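Brotis
1/9
Brotis has confirmed the Onholm range of compact notebook computers. The range will go on sale in the United Kingdom in December, through Benjelloun stores and the Brotis website.

2/9
Two models will be offered at launch, the Onholm 11 and the Onholm 13. Both share the same keyboard, trackpad and charger. The larger model has a brighter screen and a second memory slot.

3/9
Battery life has been a frequent request from customers of our earlier notebooks. Each Onholm has a battery that the owner can remove with an ordinary screwdriver. Spare batteries will be sold separately and will remain available for 5 years after the last unit is made.

4/9
A trial of the new machines was held with staff and students at Jodham College. In total, 2,694 comments were received. The most common concerned the position of the power button, which has been moved away from the delete key in the final design. 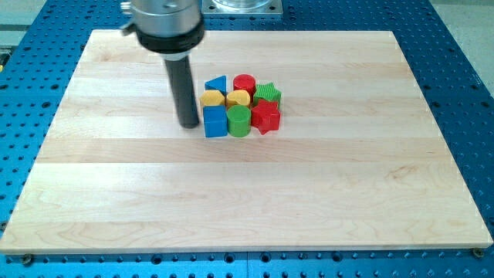

5/9
Ports and connections
Both models have two USB ports, a headphone socket, a card reader and full-size HDMI. A wired network port is fitted to the Onholm 13 only. Owners of the Onholm 11 may use the existing Brotis network adaptor, which requires no extra software.

6/9
Warranty
Cover runs for two years from the date of purchase and includes the hinge and the charger. Damage caused by liquids is excluded. Customers should keep their receipt, as registration alone is not accepted as proof of purchase.

7/9
Trade-in
Owners of any working Brotis notebook may hand it in at a Benjelloun store when buying an Onholm. The first 2,000 customers to do so will receive a carry sleeve at no charge. Please remove personal files before visiting the store. Staff are unable to copy data from one machine to another.

8/9
Schools and colleges
Orders of five or more machines can be placed through the education desk. Delivery is to one address per order. Requests for a different keyboard layout must be made when the order is placed and cannot be added later.

9/9
Prices will be published on the Brotis website before orders open. Questions about existing notebooks should be sent to the support account, as replies to this thread are not monitored outside office hours.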